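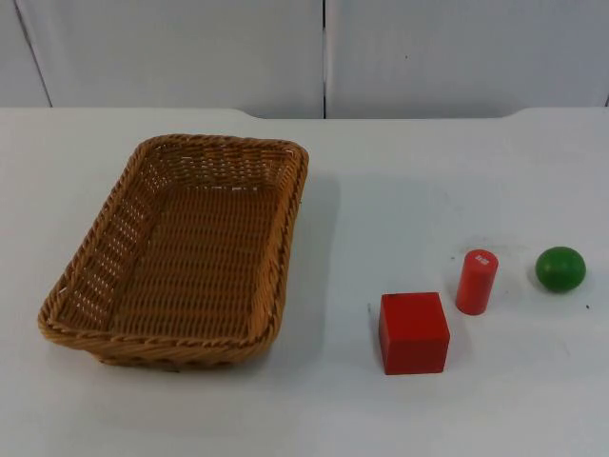 Figure 3. Start layout for the sorting task: basket on the left, red cube, red cylinder and green ball on the right.

4.2 Reset and Labeling Rules

The Bastley protocol fixes three things before an episode may be recorded: what is on the table, where the basket goes, and who signs the reset sheet. Earlier drafts left the second point to the operator. When we compared recordings from the Urkano and Escobar sites, start layouts with the same code differed enough that two annotators often gave them different codes. The current version therefore defines the start state by relations between objects. The basket must be empty, each object must stand clear of the others, and no object may touch the basket. Exact positions are left free within the right half of the table, as some variation is wanted in the training data.

A start state is confirmed from the fixed view only. The operator steps back, takes a still, and compares it with the printed card for that layout. If the still and the card disagree on any relation, the table is reset and a new still is taken. The old still is kept under the same episode number with the suffix R.
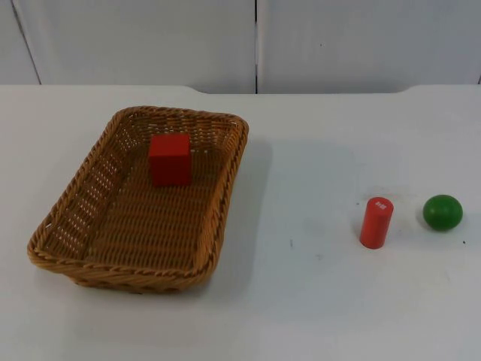

Intermediate states caused most of the disagreement in our first round of labeling. The rule in force at the time asked annotators to mark an object as "placed" when the robot had finished with it, and this could not be judged from a still. We replaced it with a rule that can be checked in one view. An object is labeled "placed" if it rests inside the rim and no part of the arm or gripper is in view near it. The red cube in the basket meets both conditions, while the cylinder and the ball keep the label "waiting". The position of an object within the basket is not scored. A cube toward the back of the basket gets the same label as one in the middle.

Color words alone are not allowed in labels. Two of the three objects in this set are red, and the label "red object" was entered 153 times in the first round. All of these entries had to be reviewed by hand. Labels now give shape first and color second (cube, red), and the annotation tool, Zuvell, rejects an entry with no shape.

4.3 Contact Labels from the Wrist View

The fixed view settles placement, but it is often a poor guide to contact. For contact labels the protocol gives priority to the wrist camera. Three values are allowed: "clear", "near or touching", and "held". The middle value is wide on purpose. A finger beside the face of a block can hide the very gap the annotator is asked to judge, and we would sooner have one honest broad class than two narrow ones filled by guesswork. 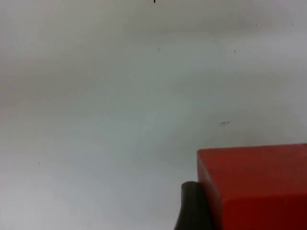

Noelia Campos objected to the middle value during the review of the draft, arguing that a standard which lets annotators avoid the question of contact will be used that way, and that a force reading should decide every case. We agree that force data is the better source where it exists. Of the 380 episodes in the set, however, only 213 carry a usable force channel, and a rule that covers part of the data would leave the rest with no contact label at all. The published version is a compromise – where force data is present it overrides the visual label, and where it is absent the broad class stands. The source of each label is stored beside it.

"Held" may not be assigned from a single still. It requires at least 5 consecutive wrist images in which the object keeps the same place relative to the finger. "Clear" may be assigned from one image, provided that bare table shows between the finger and every object in view. The basket counts as an object for this purpose.
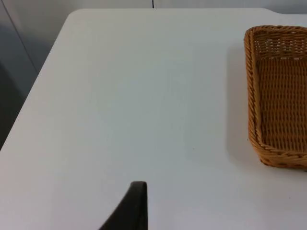 Figure 4. Wrist view labeled "clear". White table is visible between the finger and the basket.

Annotators should not carry a wrist label over to the fixed view. The wrist camera covers a small part of the table, and objects outside its view are marked "not seen" in the wrist record even when the fixed view shows them plainly. The two records are merged only after both have been closed, and any conflict goes to a second annotator who has seen neither.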